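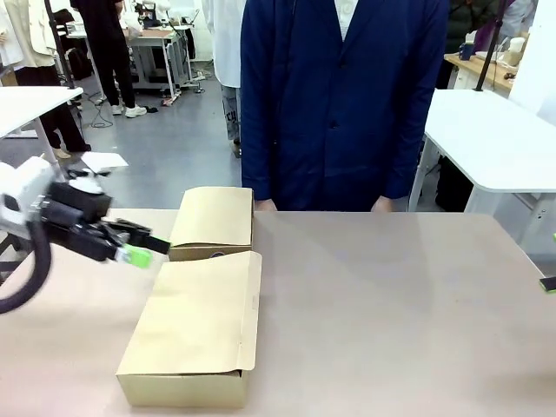 Slide 1: Two boxes, lids down

Hi everyone, thanks for squeezing in. I'm told Room 707 has never had this many chairs in it. My talk is on putting stationery into boxes. Yes, for the whole half hour! (Pause, let them groan.)

Background, keep it quick. When we moved the Fludwood office in October I packed the desk stuff last, very tired, into one enormous carton. Pens, staplers, tape, the lot. It took me 47 minutes to find a stapler at the other end, and by then I'd borrowed one from the people downstairs and had to give it back with a box of bikkies. So I got a bit obsessed, and Sovness was kind enough to let me turn the obsession into a talk.

Point at the slide. Plain brown boxes with a fold-over top. I like them because they'll sit on an ordinary table, one behind the other, and you can get both hands around one. What I don't like is that with the lids down you've got no clue what's in there. Write on them. I mean it — the front AND the top.

Ask the room: who has a box at home they haven't opened since the last move? (Hands up. Mine too.)

Open up before you start

I used to pack with the lid half up, poking things in through the gap like posting letters. Silly. Fold it right back and lay it flat, even if it hogs the table.

Then decide what lives with what. My first go was by colour, which looked lovely and was useless. Second go was by size. What stuck was hard things in one box, soft things in the other. Staplers and cutters are the hard ones. Pencil cases are soft, they'll squash a bit, and they don't mind being shoved up against a wall of cardboard.

Tell the Kováčik story if there's time. (That's the old label maker we named after its manual, chewed through a zip in the bottom of a drawer. Skip if running late.)

Next slide. Dark blue thing standing up in one box, a bit of yellow showing in the other, and a black cylinder-shaped thing still out on the tabletop. There's always one still out on the tabletop!
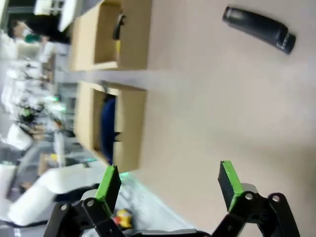

Stand the soft things up

My favourite bit. A long pencil case lying down takes the whole floor of a box. Prop it on its end and you've suddenly got room beside it, and if it has a ring on the zip you can leave that poking up over the rim and grab it later without digging.

Bernardo Pinheiro told me I was wrong about this and that they all fall over. He has a point if there's only one in a big box. Put a second one in next to it, or a rolled tea towel.

Staplers: I keep them shut and slide them down one end, next to the cutter. Blade in before the cutter goes anywhere near a box, please. I have a scar and I will show it at morning tea.

On the slide the hard box is at the back, with the yellow knife and a black stapler in it, and the navy case is on its end in the front one. There's another stapler on the table, and a blue-grey case beside it. Ask the room where they'd put those two. Let them argue for a minute, it's fun.

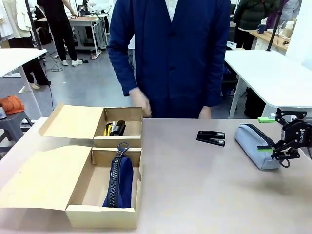

How full is full?

My answer is that the lid should come down by itself. If you have to lean on it, take something out. I used to lean, and then I'd tape, and then I'd add more tape.

Someone will ask about weight. My 200 gram stapler is nothing on its own, but a drawerful of them goes straight through a cheap bottom. Carry it from underneath.

Somebody else will ask about plastic tubs. Busta, our old office in the hills, was all tubs, and they're great in a damp shed. For a cupboard I'd still take cardboard, you can draw on it and flatten it after.

Last slide, leave it up during questions. Boxes on the tabletop, bench behind with plenty going on, which is how packing usually goes at my place too. Put your boxes down first, give them a decent bit of table, and let everyone else work around you.
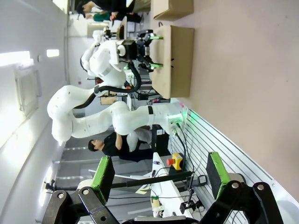 Hélène Charbonneau

Spare bits if questions dry up: what to do with loose staples (a jam jar), whether to test every pen before packing (I do, it takes ages, I enjoy it), and the great rubber band debate. Handouts are on the chair by the door. Remember to ask for the marker back.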